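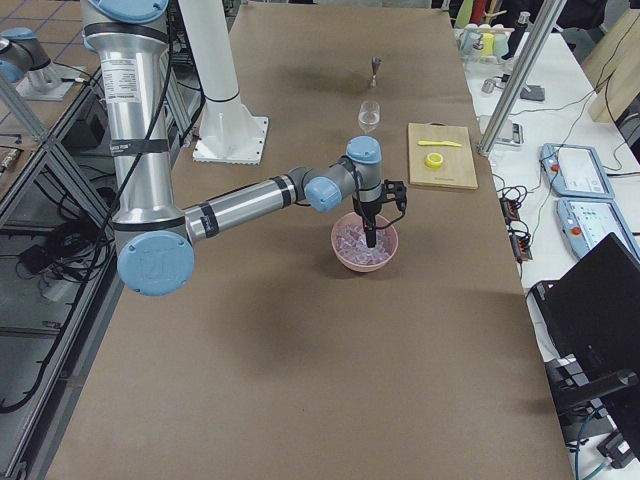
News from the Millholm workshop: a stop that came late

Many members have asked what happened with the drinks table, and why the evening sessions were closed for 18 days. I promised Panya that I would write it down for the newsletter, so that everyone reads the same story and we do not have to repeat it at the coffee machine.

First, nobody was injured. The damage is one broken glass, one bent gripper finger, and a control cable that we had to replace.

The drinks table is the project in which the arm prepares a simple cold drink. It takes ice from the bowl, brings it to the glass, and later it should also work with the jigger and the round yellow piece. The program is called Fluseo, and most of it was written by Panya Nakpan in July. The ice was always the difficult part. When the fingers close in a bowl of ice, the cubes slide away or they press against each other, and the gripper cannot know by itself if it holds one cube, three cubes, or nothing. For this reason we set a force limit. If the gripper meets too much resistance when it moves down, the arm must stop and wait for a person.

On the evening of the fault, the cubes had frozen together after a short time back in the freezer. I was at the pendant and Panya stood on the other side of the table. The arm went down into the bowl, met the block of ice, and did not stop. It pushed. The bowl slipped away under the fingers and hit the glass, which fell from the table and broke on the tiles. I pressed the red button. The arm continued to move for a moment that felt very long to me. From the log we know it was 700 milliseconds, and this is much more than we accept for this table.

So there were two faults on the same evening, and they have different causes.

The first one is our own mistake. The force limit was written in the program, but it was active only in the slow test mode. When we changed to the normal speed, the limit was not loaded, and no message appeared on the screen. Panya found this the next morning by comparing the two settings files line by line. In the earlier sessions the ice was always loose, and therefore the limit was never needed and we did not notice that it was missing.

The second fault is the more serious one for me. The emergency stop signal passed through a connector which was not pushed in completely. It made contact most of the time. When the cable was pulled a little to the side, the signal came late. I could repeat this on the bench without difficulty, moving the cable with my hand. I have to admit that the cables on the side table have been in my care since spring, and I had looked at them many times without touching them. Looking was not enough.

We have made the following changes. The force limit is now loaded in every mode, and the arm refuses to start if the value is missing. The connector was replaced by a type from Hirkari that locks with a screw. The speed above the table is reduced to 60 percent of the former value. We also break the ice by hand before each session, and the person who fills the bowl says aloud that it is done. It sounds a little childish, but it works well between two people who both think that the other one did it.

There is also a new rule for all arms in the room, also for those which have nothing to do with drinks. Before the first movement of the day, you start a slow movement in free space, press the stop button, and write the result with your initials in the blue notebook. Please do this with each pendant that you are going to use. If the arm does not stop at once, switch off the main power, leave everything in its place and call me or Panya. Please do not try to repair the connector yourself, even if you see clearly what is wrong, as we would like to record the fault first.

Several people asked if we will give up the real glass. For the moment we keep it, but only when 2 persons are present and both wear safety glasses. For all practice runs we use a plastic cup. The Quintanilla group has offered to lend us a tray with a raised edge, and we will try it when it arrives.

The evening sessions start again on October 21, 2019. The first hour is reserved for the stop button check and for questions, and after that Panya will run the ice program at low speed for those who want to watch. Please stay behind the yellow line on the floor while the arm is moving.

If you saw something similar on another arm and did not report it because it happened only one time, please tell me now. I will not ask why you waited.

Igor Piątek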